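Updated 1 Aug 2022

# How to read a joint statement after a summit

Every summit ends with a joint statement, and every joint statement gets reported as news. Most of them aren't. I've been reading these things for 18 years and I still get fooled now and then, usually when I want the thing to be true.

What follows is the method I use. You need the text itself, the text from the last meeting of the same group, and an hour. Skip the press summary. Press summaries are written by the people who wrote the statement.

## Step 1: Get the full text in every language it was issued in

A two-country statement normally comes out in at least two languages, and they don't always say the same thing. If you read only one of them, ask somebody who reads the other to check the verbs. Inese Kairys did this for me in March with a border communiqué where one side had "agreed" to withdraw and the other had "noted the importance of" withdrawing. The papers ran with "agreed." I'll let you guess which version the army went by.

If one version is missing from the ministry's site, write that down. It may be a slow web team. It may also be that the translation is still being fought over.

## Step 2: Put it next to the last one

Paste both texts into two columns and strike out every sentence that matches. Be strict about it. "Reaffirmed their commitment" and "reiterated their commitment" are a match, and anyone who builds a column on the difference is short of material.

A typical statement runs to 1000 words. I have had one come down to 80 after this step, and half of those were the name of the hotel.
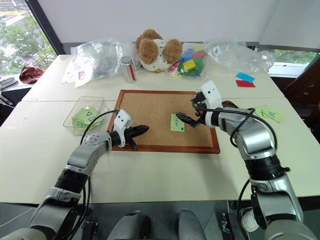

Whatever survives gets sorted by how hard it binds. I use three grades: a promise with a date, a promise without a date, and a mood. A spreadsheet works, and so does paper. If you do it on paper, a cork board and small sticky notes are all the equipment you need, one clause to a note, with nothing on it but the paragraph number, and a dot for the ones that carry a date. Don't be alarmed if you finish with a single green note in the middle of the board. For a regional summit that's a decent haul.

## Step 3: Look for what went missing

This is harder than spotting what's new, and it's worth more. Go back to the old text and look at the sentences that have no partner in the new one. Prisoners, gas transit, a named town, an observer mission — when a subject drops out, somebody wanted it out and somebody else let it go.

Be careful, though. Chiyo Yokoyama used to send me breathless notes about dropped phrases, and a fair number of them had just moved to an annex. Check the annexes first.

## Step 4: Ask who pays

Any line about a fund, a corridor, a railroad or a joint center should come with an amount and a payer. If there's an amount and no payer, treat it as a mood. If there's a payer and no amount, look up that government's budget and see if the line exists. It usually doesn't.

"Will explore" means no money. "Will accelerate efforts to explore" means no money and some embarrassment about it.

## Step 5: Read the signatures

Presidents sign what is already safe. Deputy ministers sign what might blow up. A statement "issued on behalf of the participants" with no signature at all may well have been finished in a hallway after the cars had been called.

Takumi Tsuchiya thinks I make too much of this and that seating and signatures are mostly a matter of whose plane was late. He may be right about the seating.

## Step 6: Wait

Write your prediction at the bottom of the page, in plain words, and put it away until the next meeting. Then check it. I'd distrust any analyst who skips this step, and that covers most of the ones on television.

My own record is worse than I'd like. I do badly on cease-fires (too gloomy) and on trade (not gloomy enough). Knowing that has helped me more than any briefing I ever sat through.

One more thing on "historic." When the word shows up in the first paragraph, go straight to the last one and look for the date of the next meeting. If there isn't a date, you can save yourself the hour.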